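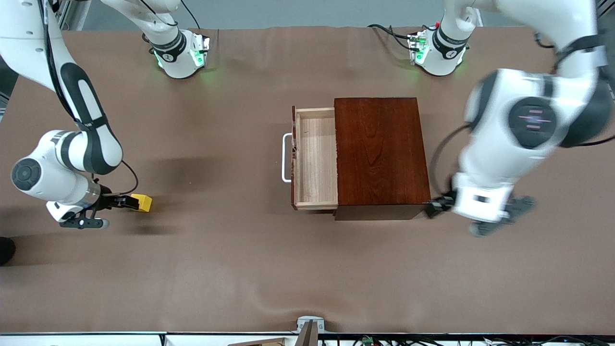 2023-02-23, notes for Lukell coaches evening. 20 mins then questions. Don't read off the sheet!!

**Start**

- Thanks for turning out, know it's a school night
- Talk is about warm-ups. Mostly under 9s, under 10s. Older groups can borrow bits
- Ask the room: hands up who starts with laps of the pitch. (wait. let them look at each other)
- I did laps for years. Got it from my own coach, who got it from his

**What was going wrong at Flestevstead**

- December, home to Strachan. Cold, pitch like a car park
- Two laps, toe touches, then a line of kids waiting to shoot at one keeper
- Did the sum afterwards. 12 kids, one ball moving, each of them got 2 shots before kick off. Keeper frozen AND fed up
- Let in a goal before our left back had touched the ball
- Lost. Not blaming it all on the warm-up, Strachan were better. But we were asleep

**What we do now**

A ball each from the moment they get out of the car. No waiting for everybody to turn up

1. *Arrivals.* Dribble in a square, any direction. Late ones just join in. Coach says very little
2. *Tag with a ball.* Two taggers, everyone keeps their ball close. Get tagged = ten toe taps, back in. Nobody goes out
3. *Pairs.* Short passes, moving. Swap partners when I shout. Left foot for the last bit, moans expected
4. *Small game.* 3 v 3, little goals, no keepers. Stop while they still want more
5. Drink, coats on for the subs, team talk SHORT

Keeper leaves the group at no. 3 and goes off with a helper. Rolling balls first, then bouncing, then catching at chest height. Save the hard shots for the match

(demo here if the hall floor is dry. need 6 cones and 4 balls, check cupboard)

**Stretching**

- will get asked. Every time
- We don't do the standing still holding your foot stuff beforehand. Skips, side steps, high knees, opening the hips while walking
- Anyone coming back from a knock, talk to the parent first, dont guess

**Bits that didn't work**

- Music. Speaker died, then arguements over what to play
- Letting them pick the game. Took longer than the game
- Bringing the parents in. Good laugh, one pulled calf
- Running all of it in a tiny space at Tranar, balls everywhere, had to share with the under 12s. If space is tight do 2 and 4 and skip the rest

**Timings**

- Meet at 830, that's the message to parents. Kick off 9.15 most weeks so there's slack for the ones who can't find their shin pads
- Whole thing nearly 20 mins. Less if it's hot
- Don't finish too early, they stand about and get cold again. We did this twice

**If anyone says "but mine are only six"**

- Same start, ball each. Drop the pairs, passing is asking a lot at that age
- More tag. Sharks, traffic lights, whatever they know from school

**End**

- Try one bit at your next session. Tag is the easiest
- Handout by the tea urn, one per team pls, printer ran out
- Questions. If it's quiet, ask the Tranar lot how they warm up on the 3G
- Bibs!! whoever has the orange set, need them back before the cup game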